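Fuel Supply and Storage on Skika Island
Project report, Energy and Logistics course
Niamh Daly and Gøran Tangen
Supervisor: Nokuthula Rampersad

1. Background

Skika gets all of its diesel and heating oil by sea. A small coastal tanker loads at Jovberg and unloads at the north pier, where a hose line runs up to the tank farm. From there two road tankers take the fuel to the power station, the fishing harbor and private homes. We wanted to find out how long the island could manage if a delivery was missed.

2. Method

We used the harbor log for one winter, from November to March, and the daily tank readings kept by the power station. Melina Panagiotou at the harbor office explained how the log is filled in and which entries are estimates. We left those out. We also talked with drivers on both trucks, mostly about road closures.

3. Results

The tanker called 6 times during the period. The longest gap between two calls was 20 days, in January, when wind kept the ship at Jovberg. Before that gap the farm held 192 cubic meters of diesel, which was nearly full. The power station takes the largest share, and its use goes up sharply on cold evenings.

The pier was not the only weak point. The road from the tank farm to the south side closes in heavy snow, and homes there have small tanks. Drivers told us they top these up early when the forecast is bad, but there is no written rule for it. Fuel can be on the island and still not reach the people who need it – this happened twice in the winter we studied.

4. Household use

Heating takes most of the oil in the homes we asked about. Electricity also comes from diesel, so household appliances count toward the total. Mbali Oosthuizen helped us with the questions on laundry and cooking. Most people said they would put off washing if the power station asked them to. We did not measure how much this would save.
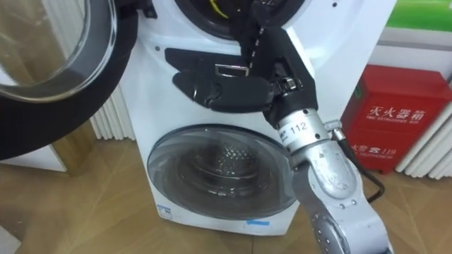 Figure 1. Front-loading appliance with the upper door open.

5. Discussion

A third storage tank has been proposed by Plenik, the company that runs the farm. Our numbers give some support for it, but a small depot on the south side might help more in a storm. We did not have prices for either option. The readings for late February are also incomplete, and one winter is a short period to judge from.

6. Sources

Skika harbor log, November to March
Power station tank readings, same period
Jacobs, Island Fuel Handling, course reader, chapter 2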